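4.2 Sorting of returned medicine containers

The second part of the study deals with small containers kept in open bins on a work surface. The Bonel trial covered 2062 sorting rounds, of which 1631 were completed without a container being set down outside its bin. The Akomis trial used the same bins and a larger table, and was stopped at 2000 rounds.

Pill bottles were chosen as the main item. They are light, they roll when laid on their side, and the cap and the body differ in width, so a bottle standing upright takes up less of the bin floor than one that has tipped over. Bins with cut-out handles were preferred to closed boxes, as the contents can be checked from above. Clear plastic was used throughout (Figure 12).

The table surface was left bare. A cloth cover, tried early in the Fidaro pilot, creased under the bins and was given up.

Figure 12. Pill bottles with white caps in a clear bin at the far side of the wooden tabletop.
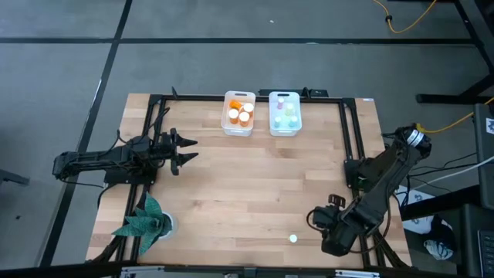

Does a tipped bottle count as an error in the sorting results?

A tipped bottle is counted as correctly placed if it lies wholly within its bin. Its position is noted separately and does not affect the score.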